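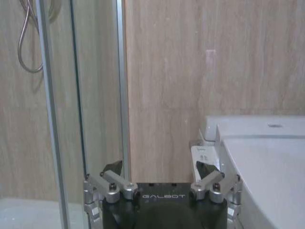

Home Ask Topics Football Sign in

Is a high line worth it with slow center backs?

Đạt Cao

I help coach a men's amateur side, Bunting Athletic, in a regional league. We play eleven a side on a full-size field and train twice a week if people show up. Since October we have been trying to play with a high defensive line. Our head coach read a long article on how the top clubs squeeze the field and came back sure it would fix our midfield.

I'm not convinced. Our two center backs are good in the air, decent on the ball, and slow. One of them is 38. In the last 6 games we have conceded from a ball over the top in every game but one, and the one where we didn't was played in a wind so strong that nothing went over the top of anybody.

The coach says the goals are down to the midfield failing to press the passer, and that the line itself is fine. He also says our keeper needs to be braver about coming out. Maybe. But the keeper came out twice against Zundier and got lobbed on one of them from a long way off, so now he stays home.

What I want to know:

Is there any version of a high line that works with slow defenders, or is this a case of copying something off television that needs players we don't have?

And if I'm going to argue for dropping the line back, how far? If I just tell them to drop, I think they'll end up standing on the six-yard box and we'll get shot at from the edge of the area all afternoon, which is what happened last season.

For what it's worth we play a 4-3-3, the fullbacks like to go forward, and the holding midfielder is probably our best player. No linesmen at our level most weeks. Each club supplies somebody with a flag, and you can guess how that goes.

Please no replies telling me to recruit faster players.

Ebuka Danladi

I played center back for too many years at about this level and I was never quick, so I have a side in this.

Your coach is half right, which is annoying. A high line with no pressure on the ball is a bad idea with any defenders, fast or slow. If the man on the ball has his head up and time to pick a pass, the line should already be going backward. If he has his back to goal or somebody is right on top of him, the line can step up. The whole thing depends on the back four reading that one cue together. Watch a good team and you'll see the line is hardly ever still. What people copy is the position on the field. They don't copy the dropping off, and that's most of the job.

Where I don't buy his argument is that he's treating the press as something he can just ask for. Three forwards in an amateur side will press for maybe 20 minutes. After that they jog toward the ball and wave an arm. If your plan needs ninety minutes of pressing from people who have been at work all week, you don't have a plan for the second half. Go back over those goals and write down when they went in. I'd bet on most of them being late, but check, because I've been wrong on this kind of thing before and so has everyone who trusts their memory of a game.

The flag matters more than people admit. The offside trap is no use to you if the decision is made by the other team's substitute in a big coat. At our place we had one called against us in the 83rd minute where the guy with the flag was pouring tea. I would never set up a defense at this level that relies on getting offside calls. Set it up so that you're fine even if none are given.

So how far back? I'd think about the gap to your midfield first and the distance from goal second. Last season, when you got shot at from the edge, I suspect the back four dropped and the midfield three stayed where they were, and the other team just lived in the space between. If the line goes back ten yards, the holding player goes back ten yards with it. He's your best player, you said, so give him that job and leave him out of the attack for a month.

What I'd try:

Start the line around halfway between the center circle and your own penalty area when the opposition has settled possession. Don't let it drop past the edge of the box unless the ball is wide and about to be crossed.

Make one of the center backs the caller. Just one. If both of them shout, the fullbacks will listen to neither.

Hold one fullback back when the other one goes. With slow center backs you can't have both of them away up the field. I'm more sure of this than of anything else here.

When the passer looks up, turn side-on early and start running before he kicks it. Slow defenders get away with it if they have a head start. Most of the time when I got beaten for pace I'd been standing square, and I'd have been beaten by my mother.

As for the keeper, I'd leave him alone for a bit. A keeper who has been lobbed once will come around if the line is closer to him, as there's less ground for him to cover. Telling him to be brave does nothing.

Gutero

drop deep and hit them on the break. always worked for us. high line is for pros

Also 4-4-2

Prendus

I'll disagree with some of the above, and all of the one right above.

Sitting deep isn't safer by default. You give up more corners and more free kicks around the box, and at amateur level that's where a lot of goals come from. Your center backs are good in the air so maybe you can live with it. But don't assume that a goal over the top is worse than a goal from a corner just because it looks worse. Everyone remembers the ball over the top, with two big men chasing some kid. They forget the header at the back post.

I'd also be careful with your sample. Half a dozen games is very little. Who were they against? If four of them were against the top half of the league with quick forwards, you might have conceded anyway. I've seen teams change their whole shape after a bad month and then concede exactly as many, only in different ways.

That said, I agree on holding one fullback. Try that by itself for a couple of games before you touch the line. If you change the line, the fullbacks and the midfielder all in the same week and it improves, you won't know which one did it, and your coach will say it was the pressing.

One thing to ask him: does he have them practice the drop at all? In my experience sides like ours do a session on stepping up, everyone enjoys it, and the running backward part gets skipped. Put your forwards against your back four, have a midfielder play balls over the top from the center circle, sometimes with a man closing him down and sometimes without. The back four has to decide each time. It's a dull drill and they'll complain.

Đạt Cao

Thanks. I went back through my notes for the times of the goals and I only had them for four of the games, and it was an even split, first half and second. So the tired-legs theory isn't proven, though I still half believe it. No, we have never practiced the drop. Going to bring up the fullback thing first since he's less attached to that, and ask for the drill at the next session if we get enough bodies.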